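Trandier Equipment Finance
Asset loans for small business

Home > Business lending > Equipment > Trandier Fixed Term

Trandier Fixed Term is a secured loan for businesses buying a single piece of equipment or a small group of related items. The repayments are set on the day the loan is signed and stay the same until the last one. The equipment itself is the security, so most applicants aren't asked to put up a house or other property.

The loan is offered by Trumalden Finance and sold through its own branches and through approved dealers. Mnguni Commercial handles the day-to-day account work, and its name will appear on your statements.

Who can apply

You can apply if your business has an ABN, is registered for GST and has been trading for at least 2 years. Sole traders, partnerships, companies and family trusts are all accepted. If the business is younger than that, ask about Trandier Starter, where a deposit is required and the term is shorter.

Directors of a company will normally be asked for a personal guarantee. We suggest getting your own legal advice before signing one.

What it can be used for

The loan covers new and used equipment with a serial number, bought from a dealer or at auction. Workshop machinery, packaging lines, commercial kitchen gear, forklifts, dental chairs and printing presses are all common. Delivery and installation can be added to the amount borrowed if they are on the same invoice. Training, consumables and extended warranties can't.

Private sales are considered, but the seller has to show proof of ownership and we check the Personal Property Securities Register before any money is paid. Allow extra time for this.

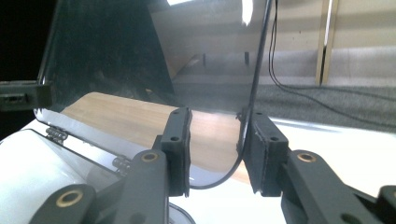 Used equipment must have enough working life left to outlast the loan. For older machines we may ask for a valuation, and the cost of that is yours whether or not the loan goes ahead.

Rates and repayments

The rate is fixed for the full term. It depends on the age of the equipment, the length of the loan and the credit history of the business, and it is shown in writing on your quote. A quote is held for 29 days. After that we need to price it again, and the new rate may be higher or lower.

Repayments are monthly by direct debit. Seasonal businesses can ask for a schedule with larger payments in the busy part of the year — this has to be set up before signing and can't be changed later.

You can choose to leave a balloon amount to the end. It lowers the monthly repayment, but you pay more interest over the life of the loan and the balloon is due in full with the final instalment. If you want to refinance it, talk to us well before then. Approval isn't automatic.

Sample repayment

A bakery borrows for a spiral mixer and a deck oven on a three-year term with no balloon. Its repayment is $1,914 a month, fixed. The establishment fee is paid up front and isn't included in that amount. Your own repayment will be different.

Fees

An establishment fee applies to every loan and is listed on the quote. There is no monthly account fee. A missed direct debit is charged a dishonour fee, and your bank may charge one as well.

If you pay the loan out early, we work out a payout figure that includes a break cost. You can ask for this figure at any time without committing to it. Customers who plan to sell their equipment partway through the term may be better suited to Ganach Flexible, our variable rate loan, where there is no break cost.

Insurance

The equipment must be insured for its full replacement value, with Trumalden Finance noted as an interested party. You can use any insurer. We need the certificate of currency before settlement and again at each renewal.

How to apply

Send us the supplier's invoice or quote, your driver licence and your last two business activity statements. Larger loans also need financial statements prepared by your accountant. Most decisions are made within 3 business days of receiving everything.

Enquiries go to Themba Oosthuizen, Equipment Lending, at any Trumalden branch or through the contact form.

Lending criteria, fees and charges apply. The details on this page are general and don't take your circumstances into account. Current as at September 2024.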